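Betreff: Re: [Mehrweg] Umstellung Kantine, Frage zu Tabletts und Rücklauf

Guten Morgen in die Runde,

entschuldigt bitte, dass ich erst jetzt antworte. Deutsch ist nicht meine Muttersprache, und für längere Nachrichten brauche ich immer ein wenig Zeit. Falls etwas unklar bleibt, fragt bitte nach.

In der vorigen Nachricht wurde geschrieben:

> Wir wollen in der Kantine Brutby die Einwegschalen bis Februar
> abschaffen. Täglich gehen bei uns 500 Essen über die Theke, davon
> wird ein guter Teil mitgenommen. Zwei Fragen an die Liste: Welche
> Höhe hat bei euch das Pfand, und wie habt ihr den Rücklauf
> gelöst? Bei uns fehlt der Platz für einen Automaten.

Zum Pfand: Wir haben am Standort Pastville zuerst mit zwei Euro pro Schale begonnen. Das war zu wenig. Von den Schalen der ersten Lieferung waren nach der Inventur noch 463 im Haus, und bestellt hatten wir deutlich mehr. Viele Kollegen haben sie zu Hause als Vorratsdosen benutzt, wofür ich Verständnis habe, denn sie schließen gut. Mit fünf Euro wurde es besser. Es gab am Anfang Beschwerden, vor allem von Gästen, die nur einmal in der Woche kommen, aber nach einem Monat hat keiner mehr darüber gesprochen. Wichtig war, dass man das Geld an jeder Kasse zurückbekommt und nicht nur an einer bestimmten.

Zum Rücklauf: Einen Automaten haben wir auch nicht. Wir haben einen einfachen Wagen neben die Geschirrrückgabe gestellt, mit 40 Plätzen pro Ebene. Wer Pfand zurück möchte, geht mit der leeren Schale zur Kasse, und die Kassenkraft stellt sie auf den Wagen. Das klingt umständlich, dauert aber pro Person nur wenige Sekunden. Schwierig ist die Zeit zwischen 12 Uhr und 12:30 Uhr, da kommen alle gleichzeitig. Wir bitten deshalb, die Schalen vom Vortag schon am Vormittag abzugeben. Daran hält sich ungefähr die Hälfte der Leute.

Noch ein Punkt, der in eurer Nachricht nicht vorkommt: das Spülen. Bitte prüft vor dem Kauf, ob die Deckel in eurer Maschine richtig trocken werden. Unsere Maschine spült mit 60 Grad, und das Spülergebnis ist in Ordnung, aber in der Rille des Deckels bleibt Wasser stehen. Wir mussten zusätzliche Gitter kaufen und die Deckel schräg einstellen. Der Lieferant Vitance hat uns das auf Nachfrage so empfohlen, im Angebot stand davon leider nichts. Lasst euch also Muster geben und spült sie mindestens eine Woche lang im normalen Betrieb mit, bevor ihr unterschreibt.

Im Betreff steht auch das Wort Tabletts. Ich vermute, es geht um die Frage, ob man sie weiter anbieten soll, wenn mehr Gäste das Essen mitnehmen. Am Standort Alarcón wurden sie eine Zeit lang ganz weggelassen, um Wasser zu sparen. Das Ergebnis war, dass die Tische öfter gewischt werden mussten und die Schlange an der Theke langsamer wurde, weil die Gäste zweimal gehen. Inzwischen liegen sie dort wieder aus, aber nicht mehr am Eingang, sondern erst hinter der Salattheke. Wer keines braucht, nimmt dann meistens auch keines. Ich finde diese Lösung vernünftig und wir überlegen, sie zu übernehmen.

Bei der Farbe würde ich übrigens nicht das dunkle Grau nehmen, das im Moment überall angeboten wird. Auf dunklen Tabletts sieht man jeden Kalkfleck. Rot auf hellen Tischen hat außerdem den Vorteil, dass vergessene Tabletts beim Abräumen sofort auffallen.

Eine Frage habe ich selbst: Hat jemand Erfahrung damit, wie man das Pfand in der Buchhaltung behandelt, wenn die Schale nach einem Jahr nicht zurückkommt? Unsere Verwaltung führt diese Beträge seit Beginn als offene Posten, und die Liste wird jeden Monat länger. Über eine Antwort, auch direkt an mich, würde ich mich freuen.

Mit freundlichen Grüßen
aus der Küche in Pastville

Anhang:

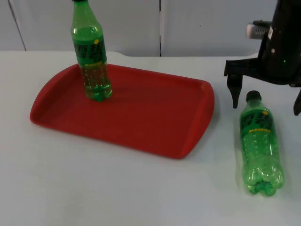 Rotes Kunststofftablett mit erhöhtem Rand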